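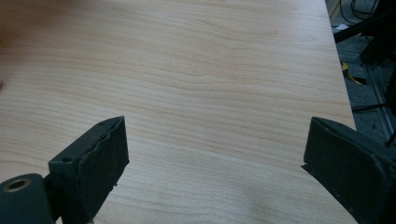

*Light wood-grain tabletop, close view. Photo: Vetum*

**Vetum adds light-wood tables to its shared workrooms in Taltov**

TALTOV, February. Vetum, which rents out workrooms by the day and by the month, is replacing the tables in its Nodatora Street building. The old dark tables are being swapped for ones with a pale wood-grain top and a matte surface. The change covers 70 tables on two floors and will be finished before the spring rental period opens.

The new tops were picked after a trial in three rooms last fall. Renters who used those rooms filled out a short form at the end of each booking. The most common complaint about the old tables was glare from the ceiling lights, followed by scratches that showed up white against the dark finish. Renters also asked for more clear space for laying out drawings, fabric and parts.

"People come here to spread their work out," Vetum said in a statement. "They asked for a lighter table with less shine, and we looked for one that would hold up to daily use."

The tables are supplied by Ntuli, a furniture maker that has worked with Vetum since the building opened. Ntuli will deliver the tables in batches and take the old ones away on the same trip. Old tables in good shape will be offered to local schools and clubs at no charge. Groups that want one can leave their name at the front desk. Pickup is from the loading door on the north side, and groups need to bring their own vehicle.

**What renters should know**

Rooms will be closed one at a time while the tables are changed. Each closure lasts one working day. Anyone with a booking that falls on a closure day will be offered another room of the same size, or a full refund if none is free. Monthly renters will get a notice on the door a week ahead and should clear their tabletops and drawers by 6 p.m. the evening before.

The floors, lights and wall outlets stay as they are. Room prices are not changing.

Vetum asks renters to wipe the new tops with a damp cloth and mild soap. Cutting mats are available at the front desk and must be used with any blade. Hot tools need a heat pad.

**Open house**

The finished rooms on the first floor will be open to the public on a Sunday afternoon at the end of the month, from 1 to 4 p.m. Visitors can try the tables and ask about rental terms. Entry is free and no sign-up is needed. Parking behind the building is limited to 20 cars.

**About Vetum**

Vetum runs shared workrooms in Taltov for small firms, makers and students. The Nodatora Street building has more than 100 regular renters.

**Press contact:** Vetum front office, Nodatora Street, Taltov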